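Encimera Nallport de mármol — serie Gilach

Referencia: 864
Grosor: 20 mm
Acabados: pulido, apomazado, envejecido
Plazo de fabricación: 13 días laborables desde la toma de medidas
Precio: desde 239 € por metro lineal, fondo estándar, IVA incluido

Descripción

La serie Gilach es la gama de mármol natural de Nallport para cocinas, islas y muebles de baño. Cada tablero se corta a medida a partir de una sola losa siempre que las dimensiones lo permiten. Cuando hace falta una junta, la situamos donde menos se vea y casamos la veta en la medida de lo posible. La junta se rellena con resina teñida en el tono de la piedra.

El mármol es un material natural y no hay dos losas iguales. Las muestras de 10 x 10 cm sirven para hacerse una idea del fondo, pero no del dibujo. Si la veta le importa, pida cita en el almacén y elija la losa antes de firmar el pedido. También enviamos fotografías de las losas disponibles por correo electrónico, con luz natural y sin retoque.

Acabados

Pulido. Superficie brillante, con el color más intenso. Se limpia con facilidad, pero las marcas de ácido se notan más.

Apomazado. Mate y liso al tacto. Disimula mejor el desgaste y es el que más se pide para cocinas de uso diario. Necesita repasar el sellado con más frecuencia.

Envejecido. Cepillado, con un ligero relieve. Lo recomendamos para baños y muebles auxiliares. En la zona de trabajo de la cocina, la harina y la masa se quedan en el relieve y cuesta retirarlas.

Cantos

El canto recto con arista matada va incluido en el precio. El medio redondo, el bisel y el inglete se presupuestan aparte. Con el inglete se consigue un frente de aspecto más grueso sin aumentar el peso del tablero en la misma proporción. En islas con paso a los dos lados conviene un canto redondeado.

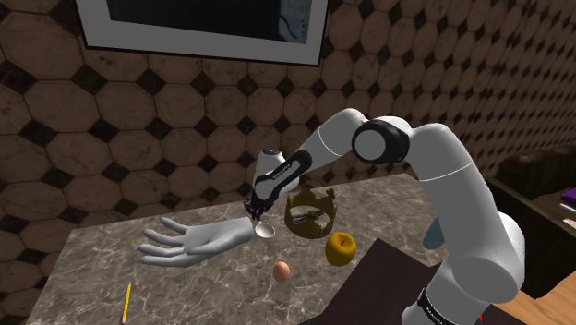 Sellado y mantenimiento

Todas las encimeras salen del taller con una primera mano de sellador al agua Plituseo, aplicada por la cara vista y por los cantos. La segunda mano se da en casa del cliente, una vez colocada la pieza y hechos los huecos. Después hay que esperar un día entero antes de mojarla.

El sellador retrasa la absorción de líquidos, pero no protege del ácido. El limón, el vinagre, el vino y el tomate atacan el mármol y dejan un cerco mate. Recoja los derrames en el momento y aclare con agua. Para la limpieza diaria basta una bayeta húmeda con jabón neutro. No use lejía, antical ni estropajo verde.

Recomendamos volver a sellar una vez al año. Para saber si ya toca, deje unas gotas de agua sobre la piedra durante quince minutos: si queda una mancha oscura al secarlas, hay que sellar.

Los cercos leves en acabado apomazado se pueden rebajar con polvo de pulir y un paño. En el acabado pulido es mejor llamar a un profesional, porque es fácil dejar una zona con distinto brillo.

Montaje

Los muebles deben estar nivelados y fijados a la pared antes de la toma de medidas. Si va a cambiar el fregadero o la placa, tenga los aparatos en casa ese día, o al menos las plantillas del fabricante. No cortamos con medidas tomadas de catálogo.

En voladizos de más de 25 cm hace falta soporte. Suministramos las escuadras de acero Nowakowski, que quedan ocultas bajo el tablero y se atornillan al costado del mueble. Se piden por separado.

El montaje lo hacen dos operarios y suele llevar una mañana. Si hay que subir la pieza por escalera, indíquelo al pedir presupuesto — las losas largas pesan mucho y a veces hay que dividirlas o contratar una plataforma. La conexión de agua y gas no está incluida.

Garantía

Cinco años en fabricación y montaje. No cubre manchas, cercos de ácido, golpes ni roturas por subirse encima del tablero. Las fisuras naturales rellenas en origen forman parte de la piedra y no se consideran defecto.

Pedidos y muestras

Las muestras cuestan 5 € la unidad y se descuentan del pedido. En agosto el taller cierra y los plazos se cuentan a partir de septiembre. Para presupuestos, envíe un croquis con medidas y el acabado deseado a la atención de Aranka Somogyi, departamento de encimeras.

Productos relacionados

Copete de mármol Gilach, altura 5 cm
Sellador al agua Plituseo, botella de 1 litro
Escuadra oculta Nowakowski para voladizo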